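## 5. Setting up the Vudier pitching machine

Read this section before the first session of the season. The steps apply to baseballs and to dimpled practice balls.

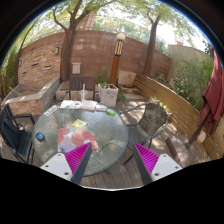 Choose level ground with a clear line to the plate. The machine must not be plugged in until step 4.

1. Open the three legs fully and push each locking collar down until it clicks.
2. Fit the throwing head to the post and tighten the hand wheel.
3. Turn the height dial to 5 for adult batters. For under-12s, start at 2.
4. Connect the mains lead, then switch on at the rear panel. The green light flashes while the wheels get up to speed.
5. Wait 30 seconds. When the light is steady, feed one ball with no batter at the plate.
6. Check where the ball crosses. Adjust the side screw a quarter turn at a time and feed another.
7. When three balls in a row cross in the same place, lock the side screw.

**Note:** New baseballs fly a little higher than worn ones. Don't mix the two in the hopper. The hopper holds 29 balls; overfilling it will jam the chute.

**Caution:** Keep hands, sleeves and loose laces away from the wheels. They go on turning for a short time after the power is off.

**Caution:** The feeder must stand behind a screen, and every batter must wear a helmet.

### Changing the speed

Stop feeding before you move the speed lever. Both wheels need to settle at the new speed, so repeat steps 5 to 7 each time.

For curveballs, fit the Drunwood offset plate first (see section 7). Do not try to make the ball curve by loosening the hand wheel.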